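Flotix help desk – ticket opened 13 April 2018
Subject: Gray lint all over our black shirts
Product: Flotix front loader, the one in the Skellach laundry room
Status: solved (I think!)

Hi again! So I wrote in last time about the drum smelling musty and you sorted me out, thank you. New problem. We wash and fold merch shirts for a little print shop, Wudside, and the plain black ones keep coming out covered in pale fuzz. The white ones probably do too, but who'd ever see it?

What I've tried so far:

Cleaned the filter. There was a hair tie in it and a wad of gray fluff, so I was sure that was the end of it. Ran another load of black shirts and nope, same fuzz, mostly on the sleeves and along the hem.

Then I ran the drum clean cycle twice with nothing in it. A bit better, but I still had a shirt that looked like it had been napping with a cat.

Next I turned everything inside out and cut the load down. I'd been stuffing nearly 200 shirts a day through that machine (I know, I know) and your manual does say to leave a hand's width at the top. 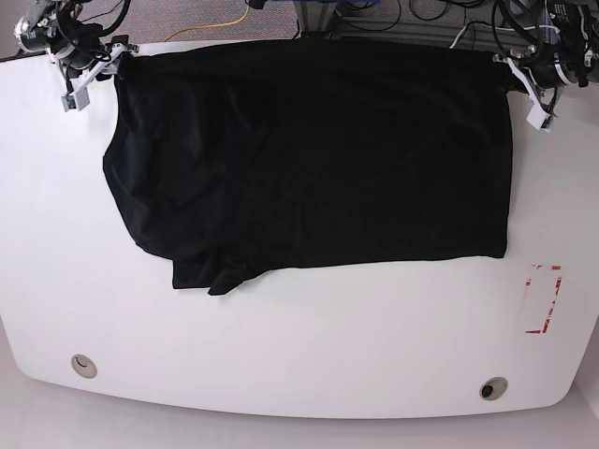
The smaller load helped with creases too, which I wasn't expecting. Black cotton shows every little fold if it sits in a heap, so now I pull the shirts out as soon as the cycle ends, smooth them flat and fold the sleeves in before they go on the shelf. Still some fuzz, though.

Last thing I checked was what else was going through the wash, and oh boy. The Dovhaniuk towels! They're new, they're fluffy and they were going in right before the shirts. I moved them to the end of the day and added an extra rinse after them – 3 loads of black shirts since then and I've only had to get the lint roller out for one sleeve.

Two questions before you close this. Is the extra rinse okay to leave on all the time, or will it wear something out? And do you sell the filter on its own? Mine has a cracked tab and I'd like a spare in the drawer.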